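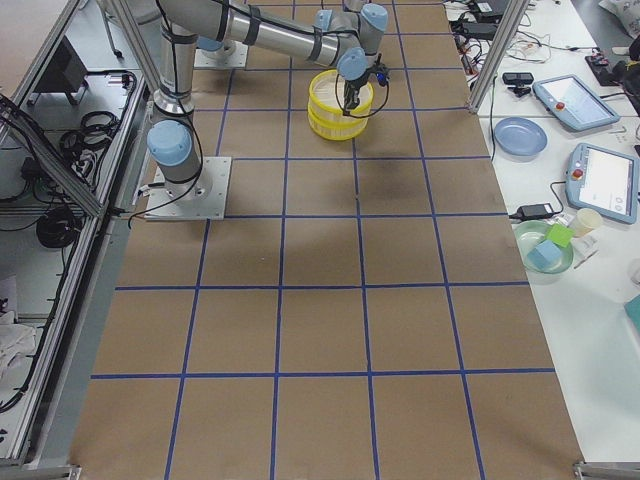

Nested yellow tubs with ribbed walls, on a tabletop papered and taped into squares.

Furnico says its new stacking tubs will save shoppers a shelf's worth of cabinet space. Shoppers may want to measure the cabinet first.

The round plastic tubs go on sale in December under the Stilex name, in sets of 3. According to the company, each set was nested and pulled apart 1000 times before the design was approved, and no tub cracked. The announcement does not say how many sets were tried, or whether any of them had food inside.

The space claim also rests on the tubs being empty. Nested, a set takes up little more room than its largest tub. Filled with rice or leftovers, the same set needs three spots on the shelf, as bowls always have. Furnico did not respond to a question about that before publication.

Rissanen, a rival brand, made a similar promise for its Lustotard bowls, and dropped the wording from the label after 31 complaints from buyers. The bowls are still sold.

The Stilex sets come without lids. Furnico says lids are "under review" and gave no price for them. A first run of 900 sets is planned.

Related
Rissanen trims its kitchen line again
Do drawer dividers earn their keep?
Lids sold separately: a growing habit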